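## 3. Materials and Methods

### 3.1 Surface samples

Light-colored work surfaces are common in shared rooms because they make spills easy to see. They also show wear early. Small scuffs that would pass unnoticed on a dark top change the way a pale one reflects light, and readers of earlier cleaning studies have had little to go on when comparing a used surface with a new one. The present work measured how far light scuffing affects the removal of dried food residue by wiping.

Test panels were cut from tabletop stock supplied by Stostex in a single pale cream finish. The stock came from one production lot, and panels with visible chips or edge damage were discarded before the trials. The remaining panels were divided into two groups. Panels in the first group were left as delivered. Panels in the second group were abraded with a dry nylon pad under a fixed load, with 40 strokes along the long side of the panel and no strokes across it. The load was checked before each panel was treated.

Abraded panels were rinsed, dried in room air, and stored flat in paper sleeves until use. Gloss was read at the center and at each corner, and the mean of the readings was taken as the value for the panel. A panel was returned to storage and read again the next day if any single reading differed from the mean by more than 11 percent.

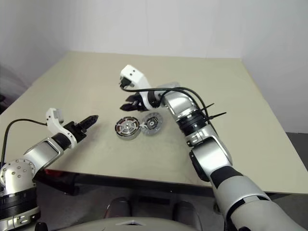
**Figure 2.** Beige tabletop with faint scuff marks, against plain white walls.

### 3.2 Residue and wiping

The residue was a mixture of starch, milk powder, and water, prepared fresh each morning and applied with a flat spreader through a cut stencil. Panels were left to dry overnight at room temperature. Mixtures that had begun to separate were thrown out and remade.

Wiping was done with Ranance cloths, folded twice and wetted to a set weight. Each panel received two passes in the same direction, with the cloth turned to a clean face between passes. No detergent was used in the main trials. A smaller set, reported separately in Section 5, used the Trukmont neutral cleaner at the strength given on its label.

Residue left on the panel was lifted with a damp swab, and the swab extract was read for starch by color change after the addition of iodine. Blank swabs from clean panels were run with every batch. The limit of detection was set from these blanks and was the same for both surface groups.

### 3.3 Exclusions and analysis

The full data set holds 907 swab readings. Readings were excluded if the cloth had been wetted outside the set weight or if the stencil had slipped during application. Both faults were logged at the bench before the swab was read, so that the decision to exclude did not depend on the result.

Trials in July were run at the Radebe site, where the room air was more humid than in the earlier trials. Site was therefore entered as a separate term in the model, along with surface group and drying time. Panels were treated as a random effect. Values below the limit of detection were kept and handled as censored.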